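Fulledar (method)

Fulledar is a training method for two-armed robots in which the two arms are allowed to be different from each other. It was described by Mutua Kaijage in a report dated 2024-05-23 and has since been used mainly by people who own mismatched arms, a larger group than the literature suggests.

Background

Most earlier work assumed a matching pair, so that anything learned on the left could be mirrored for the right. Kioko, the usual point of comparison, does this well and falls over when one side has two fingers and the other has a hand. Kaijage's report calls this "the glove problem" and then, mercifully, drops the term.

Method

A single policy is trained on recorded demonstrations from both arms, with a short code telling it which end effector it is driving. Wrist views and a head view are fed in together. The published set holds 454 demonstrations of small household tasks, most of them putting toy food on plates. A further 13 were left out for reasons given in a footnote that refers to another footnote.

Results

On the Zudetar task list, Fulledar finished ahead of Kioko on three tasks, level on five, and behind on stacking cups, where it remains poor. A repeat at the Jeretti laboratory in February found the same order with smaller gaps.

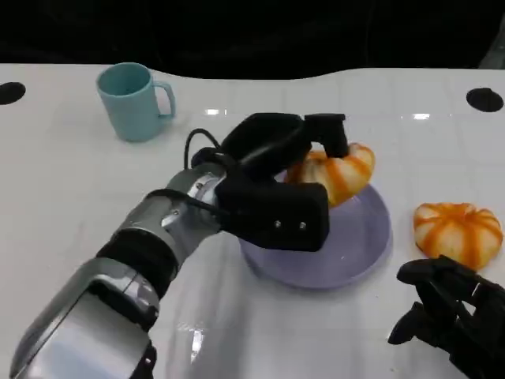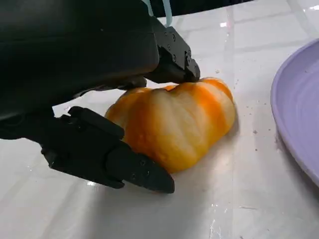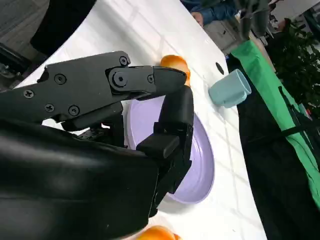 Criticism

Reviewers noted that the gain shrinks when the wrist views are removed, which raises the question of how much the code does by itself. Kaijage has replied that both are needed. The test that would settle it has been listed as future work in each version of the report.

See also: Imitation learning; Bimanual manipulation; Kioko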